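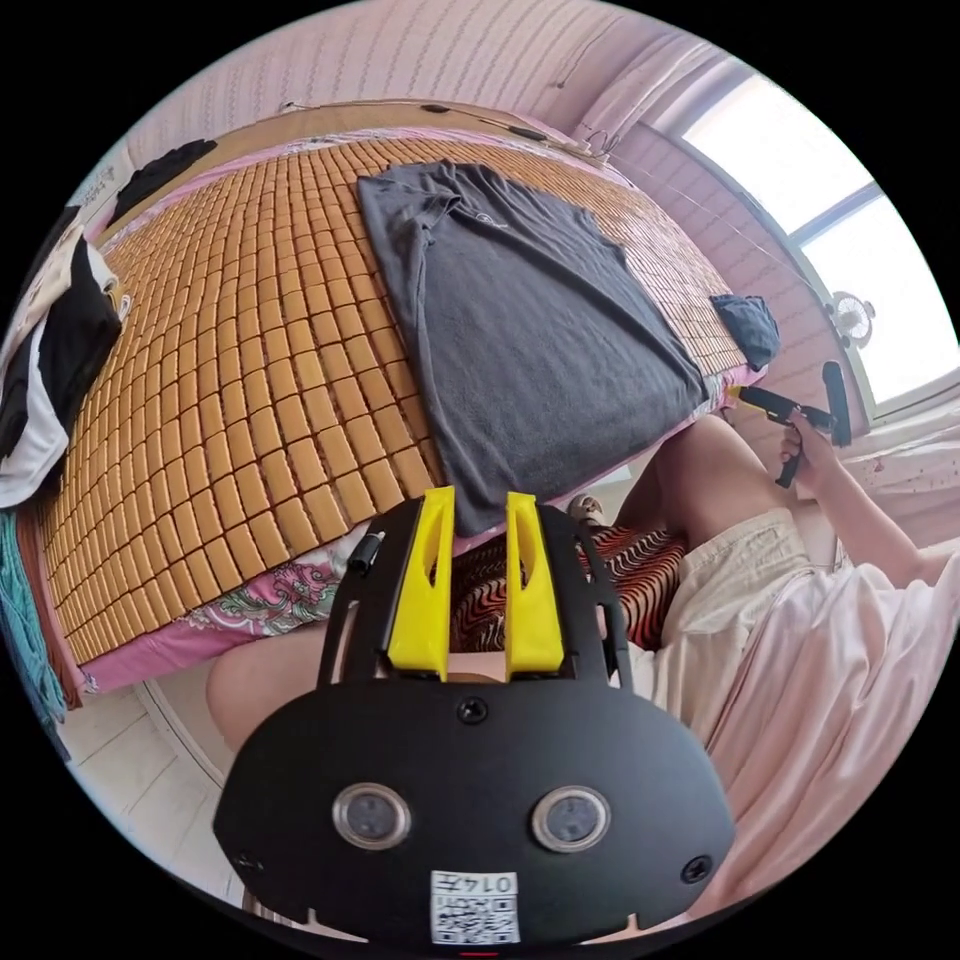 Page last modified: Wednesday, 21:47

Curnthorpe Makers Forum > Arms and grippers > Teaching T-shirt folding with hand-held grippers

travlow_tinkerer wrote:
Right, I've finally got going on the laundry job. It's a pair of hand-held grippers with yellow fingers, and the plan is to do the folding ourselves with those and let the arms learn from the recordings. We're working on a bed with a tile mat over it, and the dark grey T-shirt in the middle is the sort of thing I mean to start with. I'm aiming for 400 folds by the end of April. Is that daft? Brodie at our Mellor meet-up reckons I could get away with far fewer if I kept them tidy.

bev_bellamy wrote:
Not daft, but don't do them all with the same shirt! I did 53 on one rugby top and the arm was lovely with that top and hopeless with everything else (it used to pinch thin air where the collar should have been). Swap the shirt every 25 or so, and turn it round on the mat as well.

Beverley

gripwell wrote:
I'd go the other way. One shirt, one starting position, get it working, then add variety. If you mix everything up on day one and it fails you've no idea which bit it failed on. Also, why hand-held at all? I drive my arms with a pair of leader arms from the desk and I know every move I record is one the robot can do. With hand-helds you'll twist your wrist in ways no arm can follow.

travlow_tinkerer wrote:
Fair point on the wrists, I do catch myself doing it. But I tried remote control last winter and a single fold took me ages, I was worn out after 30. By hand it's nearly normal folding, just clumsier.

brodie_t wrote:
Brodie Tamihana here, being quoted without permission :) What I said was bin the bad ones. If you drop a sleeve and fumble it back, fine, keep that, it's useful. If you stop to scratch your nose, chuck it.

gripwell wrote:
Disagree about keeping fumbles. Mine learned to fumble.

brodie_t wrote:
Yours learned to fumble because you cut the clips before the recovery! We had this out at Grirnthorpe.

bev_bellamy wrote:
Can I ask about that mat? All those little tiles in rows, doesn't a sleeve snag in the gaps when you pinch low? I'd try a plain sheet for a few and see if your grip gets cleaner. The dark shirt does stand out well against the tan though, so I wouldn't go darker.

travlow_tinkerer wrote:
Hadn't thought of snagging, will try both and report back. I'll do a first lot with the one shirt to keep gripwell happy and then start swapping. Anyone got a spare pair of fingertips, by the way? Happy to pay postage.

gripwell wrote:
Got some soft ones, bit worn. PM me.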